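I promised an update on the laundry work, so — quickly, before I lose my nerve — we have a result!

The question was whether a policy learns to pick up clothes better from lots of tidy demos or from fewer, messier ones. Estíbaliz Collado was firmly on team messy. I wasn't. We recorded 200 demos of single garments laid flat, then 188 of proper heaps on the floor, checks tangled up with plain greys and blues, all with the same hand-held gripper. 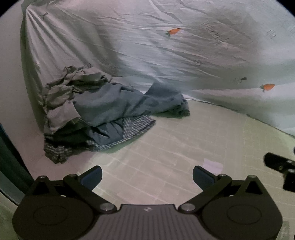

Then we trained two versions of Pisar, our little grasping policy, and gave each one 345 tries at heaps it hadn't met before. The messy one won, and by more than I'd like to admit (I owe Estíbaliz lunch). It goes for folds and raised edges, where the tidy one kept pinching at the flat middle of things and coming up with nothing.

It still can't tell where one garment stops and the next begins, mind you. Quite often it lifts two at once and carries on quite happily — no idea at all. I'm trying a change to the wrist angle next, and if that goes nowhere I'll mix both sets together and retrain in July.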